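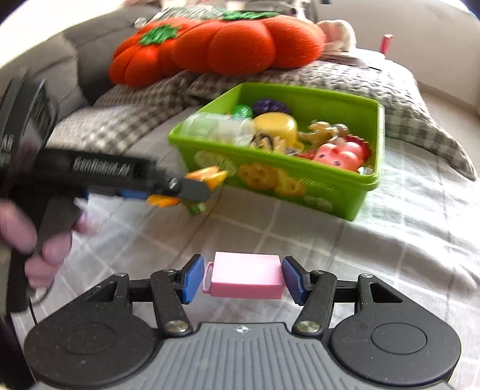

4. Enseñar una tarea a mano con la pinza doble

Si ha llegado hasta este apartado, ya tiene las dos pinzas emparejadas con la estación Clustgate y seguramente muchas ganas de empezar. ¡Enhorabuena! Le recomendamos estrenarse con algo sencillo y agradecido, como guardar juguetes pequeños en una caja sin tapa – perdonará casi todos los errores del principio.

1. Coloque la caja abierta delante de usted, a una distancia que le permita alcanzar el fondo con ambas pinzas sin estirar los brazos.

2. Sujete una pinza en cada mano y ábralas del todo. Espere 2 segundos antes de moverse.

3. Acérquese al objeto con calma y cierre los dedos hasta que lo sostengan. No hace falta apretar: una cajita de plástico o una figura blanda se agarran mejor con suavidad.

4. Lleve el objeto hasta la caja, abra los dedos y retire la pinza hacia arriba.

5. Repita la tarea 45 veces, cambiando de sitio los juguetes entre una toma y otra.

Nota: puede trabajar con las dos manos a la vez, y de hecho se lo aconsejamos en cuanto se sienta cómodo. Procure solo que una pinza no tape a la otra durante el agarre.

Nota: sobre una cama o un sofá la caja puede hundirse un poco. No pasa nada, pero compruebe que no vuelque al apoyarse usted cerca.

Precaución: mantenga los dedos lejos de las articulaciones mientras la pinza se cierra, y vigile que el cable no se enganche en mantas ni cojines.

Si una toma sale mal, márquela como descartada y siga adelante con la siguiente.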